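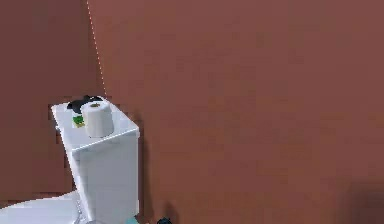
Eftychia Vlachopoulos asked whether the battery at the Salline site is charged from the panels alone or whether it also draws from the grid overnight. She said the last packet used both wordings, and the interconnection form has room for only one.

Athina Karras replied that the inverter is set to charge from solar only. Grid charging is disabled in the installer menu and will stay that way until the utility approves the revised one-line diagram. The wording in the packet will be corrected before it goes back to Kanagaratnam for signature.

Minutes of the previous meeting
Approved with one change. Under Item 4, "inverter output" should read "battery output."

Item 1. Battery sizing, Salline
The load log for the building was reviewed. The circuits proposed for backup drew 923 watt-hours in the overnight window used for the study. That figure covers the network cabinet, the corridor lights and the controls for the well pump. It does not cover the pump motor, which stays on the non-backup panel.

Vlachopoulos asked that the pump motor be considered for a later phase. Karras said the starting current is above what the present inverter can supply in backup mode. A soft starter would bring it down, but one has not been priced. The motor will be listed in the report as excluded.

Reserve setting: the draft controls sheet holds 30 percent of capacity in reserve at all times. Kanagaratnam had written in asking for a lower number in summer. After discussion the reserve was left at 30 percent for all seasons. The setting can be changed remotely and may be reopened after one winter of data.

Agreed: issue the sizing report with the backup circuits as logged.

Item 2. Transfer switch
Two arrangements were compared. In the first, the switch sits ahead of the whole service. In the second, it feeds a separate critical loads panel. The second needs more wiring and a longer outage during installation, but the switch is smaller and the utility has already accepted that layout at Drerimness.

Vlachopoulos noted that the neutral bonding detail on sheet E-3 does not match the grounding notes on sheet E-5. Karras confirmed that E-5 is correct. E-3 was copied from an earlier job and will be redrawn.

Agreed: proceed with the critical loads panel. Sheet E-3 to be reissued.

Item 3. String voltages, Drerimness
Open-circuit voltage on string 2 was measured at 439 volts, in line with the calculation for the module temperature recorded at the time. String 1 could not be measured. The disconnect handle would not move to the off position and the test was stopped. The disconnect is to be replaced before any further work on that string.

The array has 21 modules on the south roof. The as-built drawing shows one fewer. The drawing will be corrected and the module serial list attached to it.

There was a question about whether the rapid shutdown label has to be at the meter or at the main disconnect. The local inspector has asked for it at both. No objection.

Item 4. Monitoring, Plurkon
The Plurkon gateway dropped its connection several times in December. The log shows the same pattern each time: the gateway requests a new address, gets no answer, and stops trying until it is power cycled. Production data is stored in the inverter and was recovered. Consumption data is not stored there and the gaps remain.

Karras proposed a fixed address and a wired connection in place of the wireless one. Vlachopoulos agreed but asked that the cable run be kept away from the DC conduit. The route along the east wall was preferred. It is longer, but it stays within the limit for the cable type.

The gaps in the consumption data will be left blank in the monthly report and marked as missing. They will not be filled with averages.

Agreed: wired connection, east wall route.

Item 5. Other business
Battery room ventilation at Salline: the manufacturer's clearance table calls for more space above the cabinet than the drawing allows. Either the shelf comes out or the cabinet moves to the opposite wall. Held over until the room is measured.

Spare fuses for the combiner box are out of stock at the usual supplier. An equivalent part with the same DC rating has been ordered.

Actions
Karras: correct charging source wording in the interconnection packet.
Karras: redraw and reissue sheet E-3.
Karras: replace disconnect on string 1, then repeat the voltage test.
Vlachopoulos: issue sizing report, with pump motor listed as excluded.
Vlachopoulos: correct Drerimness as-built drawing and attach serial list.
Vlachopoulos: measure the battery room at Salline by Monday.

Meeting closed at 4:10 p.m.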